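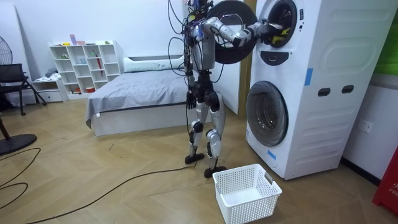
Laundry tips for home-built humanoids

If your walking build has got as far as household jobs, laundry is a brilliant one to try next! Clothes are soft, they forgive a clumsy grip, and a dropped sock does no harm. These are the things that have helped me most with Onel, my own two-legged project.

Start with unloading. Reaching into a drum and pulling something out is far easier than stuffing a duvet cover in, and you can use the same few items again and again. Bright, plain colours are best -- yellow shows up beautifully against a grey drum, black leggings vanish.

Open the door yourself for the first 20 tries. Door catches are a project of their own and deserve a separate weekend.

Mark the machine with little bits of coloured tape, then leave them alone. I peeled mine off to clean the front and lost a whole evening lining everything up again.

Sort out your cables before you switch on. Leave enough slack for a full step back, keep the loops behind the heels, and walk the route yourself in socks first. You'll feel every snag.

Put the basket close to the machine, but off to one side of the front foot. A light plastic one slides, so I drop a bag of rice in the bottom when practising (double-bagged, please!).

Keep the arm slow inside the drum. I cap mine at 30 per cent speed and only let it go faster once the hand is clear of the rim.

Next on my list is folding tea towels -- wish me luck.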